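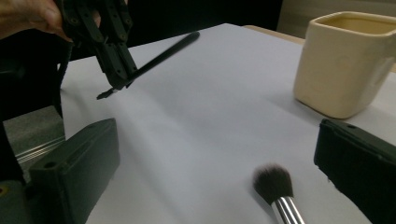
3.2 Collecting demonstrations by hand

All demonstrations were recorded with a pair of hand-held grippers, one for each hand, with no robot present. Each tool has the same jaw shape as the end effector on the Gurnis arm, so that a recorded grasp can be replayed without rescaling the opening width. The operator works at a table and sees the objects directly, which we found quicker than remote control through the Kinosska console.

Figure 3. Two-handed work with thin objects, viewed from the camera on one of the hand-held grippers. The second gripper holds a thin black stick-like object over the white work surface. A makeup brush lies between the near jaws, and a cream-coloured cup stands at the upper right.

Thin handles were the hardest class. A small error in jaw angle lets the handle turn during the lift, and the fault may not show until the object is released. We therefore kept the full track of both tools – position, rotation and jaw opening – up to the moment of release.

The raw set held 1,816 demonstrations. Of these, 119 were removed where tracking of either tool was lost. Dehua Jin checked the remaining start and end points by eye. Recording at the Brirnville site took around 70 hours, including calibration at the start of each session. Training on the trimmed set followed the Shen schedule, with 4,000 warm-up steps.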